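Home | The proposal | Documents | Questions and answers | Contact
Last updated: May 29, 2020

Sornstead exploratory well: questions and answers

What is being proposed?
Liller Energy has applied to drill one exploratory borehole on farmland north of Sornstead. The application covers drilling and a short flow test. It does not cover production, which would need a separate application and a new environmental statement.

Who decides?
The county planning authority decides on the use of the land. The environmental permit is a separate matter, and the company needs both before work can start.

How deep would the well go?
The planned depth is 3866 metres. The well would be lined with steel casing cemented in place through the layers that hold groundwater.

How close is it to houses?
The nearest house is 1108 metres from the edge of the pad, on the Erkcombe road. Two farm buildings are closer, but neither is lived in.

Will lorries come through Erkcombe?
No. Under the draft traffic plan all heavy vehicles use the quarry road. If that road is shut, deliveries stop until it opens again — there is no second route.

Will it affect private water supplies?
Bortolotti Associates, who wrote the water report, found three private boreholes in the study area. Each would be sampled before drilling, monthly during the work and again after the site is closed. Owners get their own results by post.

How long would the work last?
Drilling would run day and night for two months. Testing and clearing the site come after that. No start would be made before October, when the ground-nesting birds have finished.

What about noise and light?
The night noise limit is set in the draft conditions. Lamps on the rig must point downwards, apart from the aviation warning light at the top. 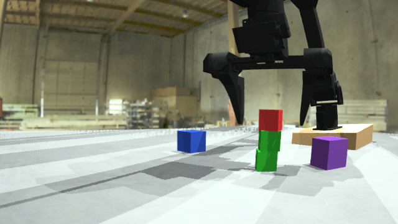 Robot arm above stacked cubes, computer simulation.

What happens if nothing is found?
The well is plugged with cement, the casing is cut off below plough depth and the topsoil goes back. A bond held by the county covers the cost if the company fails to do it.

Can I still comment?
Yes. Write to the planning office with your name and postcode, and say which application you mean. Comments are published, with addresses removed.

Comments (3)

hilltop_farm: Does the monthly sampling include methane? The report lists it in one table and leaves it out of the other.

R.T.: The quarry road floods at the ford most winters. Stopping deliveries is fine on paper, but what happens to lorries already on site?

Erkcombe resident: Please put the noise limit on this page. I had to open three documents and still didn't find it.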